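Can it clear the table yet? Notes, September 2025

My working definition of a household chore is a task with a stopping condition that two people in the same house would agree on. Folding laundry barely qualifies. Clearing the table does: at the end, the things are where they belong and the table has nothing on it. That makes it a useful test for a machine, and it is the one I have spent most of the summer on, in the evenings.

I write control software for packaging lines at Wultholm. On the shop floor the question of whether a robot can do the work was settled long ago for anything that arrives in the same orientation at the same rate. We have a cell that loads cartons, and its failures are dull: a worn suction cup, a sensor with dust on it, a carton blank that absorbed moisture over the weekend. The cell knows nothing about cartons. It knows where the carton will be.

A kitchen offers none of that. The cup is wherever somebody put it down. It may be upside down, on its side or inside another cup. The pot may have a second pot under it. The fixturing that makes a factory robot look competent is the thing a household refuses to provide.

What I run at home

The setup is a simulation: two arms, a parallel gripper on each, a brown tabletop and a small set of dishes. The planner is an open package called Dondska, and the learned part is a policy I trained on demonstrations I recorded myself, 200 of them. I started in February with a single arm and gave up on it within a few weeks. One arm can move a cup. It cannot steady a pot while lifting something out of it.

Every episode begins with the objects in new positions. The policy gets joint positions and camera views, and no object coordinates. An episode counts as a success only if every item ends up in its assigned place and nothing has fallen over on the way. I do not give partial credit. My family does not either.

Where the small items stand

The cup is the easy object, and it is less easy than it looks. A two-fingered gripper can take it across the body or by the rim. Across the body is secure when the cup lies on its side, but the cup then has to be turned before it can be set down upright, and the wrist may not have enough travel left to turn it. By the rim is fine for standing cups and poor for everything else. The policy prefers the body grasp, even in positions where I would not.

Of the last 21 episodes, 10 were clean from start to finish. Most of the others were lost at the cookware. The bowl and the tray cause little trouble, provided the finger gets under the lip before the gripper closes.
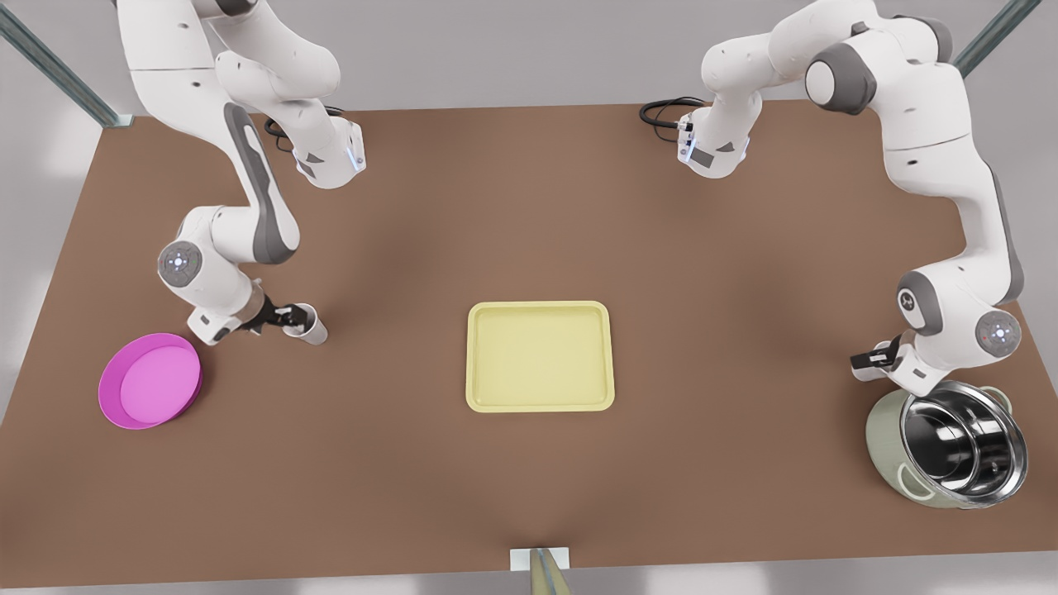

Nested cookware

A steel pot sitting in or on another pot is the hardest thing in the set. The rims are close together, so a small error in height puts a finger in the wrong gap, and both pots come up or neither does. Polished steel makes it worse. The reflections move when the arm moves, and a policy that relies on cameras has to learn to ignore them. I tried a duller material on the steel pot and the grasps improved, but I put the original back. Real pots are shiny.

The second arm ought to help by holding the lower pot by a side handle. In my demonstrations it does. The trained policy does this in some episodes and in others leaves the second arm idle over the middle of the table. I suspect my own recordings, which are inconsistent about which arm moves first.

Sim and hardware

None of this has touched a real dish. Simulated contact is forgiving in some directions and harsh in others: friction is uniform, nothing is greasy, and a cup never has coffee left in it. A friend at Norðdahl has offered bench time on a physical pair of arms – I expect the success rate to drop by half on the first day.

So my answer for the chore is no, for now. For the shop floor it remains yes, with fixtures. Next I am re-recording the pot demonstrations with a fixed arm order, and I will post the numbers when the training run is done.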